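De: Sum-yee Leung
Para: lista Risterau
Asunto: Re: Estanterías y mesa redonda

> ¿Sabéis si en la nave queda sitio para guardar tazas y cuencos? Y la mesa, ¿es grande? Lo pregunto para el mantel de Osman.

¡Hola a todos! Perdonad que me enrolle, ya me conocéis. Sitio hay: la estantería blanca alta, la que está contra la pared de ladrillo, tiene abajo cajas de plástico translúcido, y yo metería ahí la vajilla, bien envuelta en papel. De la mesa redonda os digo que es de madera clara y tiene una veta tan bonita que a mí me da pena taparla — pero decidid vosotros.
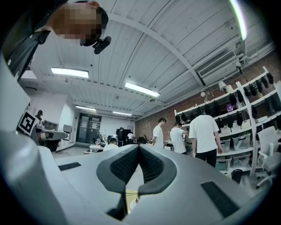
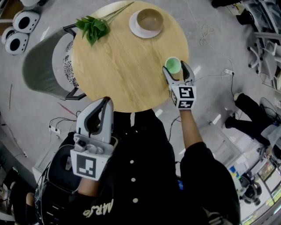 La estantería, en la primera; la mesa, con el cuenco beige y la tacita verde claro, en la segunda.

El mantel de Osman mide 200 cm, por si alguien quiere acercarse con un metro. Para noviembre me gustaría tener 14 cuencos, y de momento Andon me ha prometido siete. Si os sobra alguno en casa, escribidme, que paso yo a buscarlo encantada.

Un abrazo grande,
Sum-yee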